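Laundry room: frequently asked questions
Hunwood House, ground floor
Text by Nikola Marciniak, last changed in June

Many guests write to me with the same questions about washing, so I collected the answers on one page. Please read it before your first load. If you do not find your question, the contact is at the end.

Where is the laundry room and when is it open?
Go past the mailboxes and take the second door on the left. The room opens at 7 a.m. and the last load must start before 9 p.m. The bedroom of apartment 4 is directly over the machines, and the spin is quite loud there.

Do I need to reserve a time?
In winter yes, in summer usually no. The list hangs on the inside of the door. Write your apartment number, not your name. If you are more than 12 minutes late, the next person may begin.

How do I know if the machine is free?
Look through the door glass first. If there is laundry inside and the program is finished, you may take it out and put it in a clean basket. Please do not put it on the floor or on top of the machine.

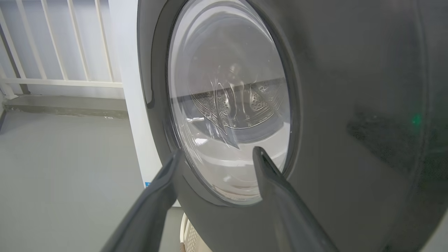

A small light alone does not tell you that the program is over. Wait until you hear the lock click, then pull the door gently. When it does not open, give it a few more minutes. The door handle was already replaced once because somebody used force, and the repair from Kalinowski cost 220 zloty.

How much laundry can I put in?
Fill the drum loosely and leave space for one hand above the clothes. Bed covers and large towels should go in separate loads. If the drum is too full, the clothes come out with dry detergent on them and you must wash again.

Can I wash jeans together with other things?
With other dark or blue things, yes. New jeans give off color in the first washes, so please wash them alone the first two times. Orange and red things I also recommend to keep separate until you know them. Turn printed clothes inside out, and the print will stay nice for longer.

May I use the laundry baskets?
Yes, they belong to the house. Please empty your basket completely and bring it back the same day. We had five at the beginning and now we have two, so maybe look under your bed.
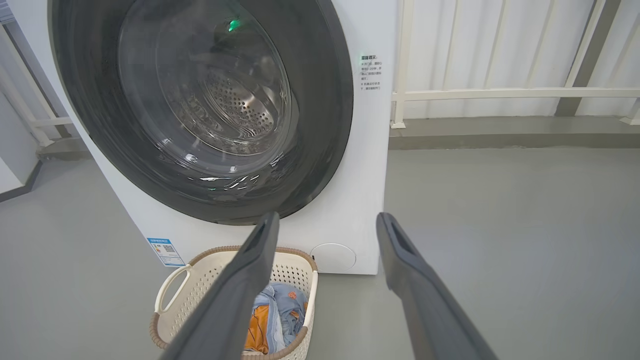 Basket with clothes in front of the washing machine.

Which detergent is allowed?
Liquid or powder, both are fine. We keep a bottle of Zellow on the shelf for guests who stay only one or two nights. One cap is enough for a normal load. Do not pour softener directly on the clothes, it leaves spots.

Who cleans the filter?
Genowefa Grabowska does it every month. Please do not open the filter cover by yourself, even if you lost a coin or an earring. There is water behind it and it will run on the floor. Write to us and we will look for your thing.

Should I close the door after washing?
Leave it a little open, two fingers wide, so the inside can dry. Wipe the rubber ring with the cloth from the hook. Hair and small threads collect at the bottom of it.

What do I do if the machine stops in the middle?
Turn it off, wait, and turn it on again. Check also that the water tap is open. If it stops a second time, leave the clothes inside and call the office on extension 221. In the evening Genowefa answers this number.

Is there a dryer?
No. There are drying racks on the balcony of the first floor, and in bad weather you can use the Deltix heater in the small room next to it. Do not hang anything on the heater itself.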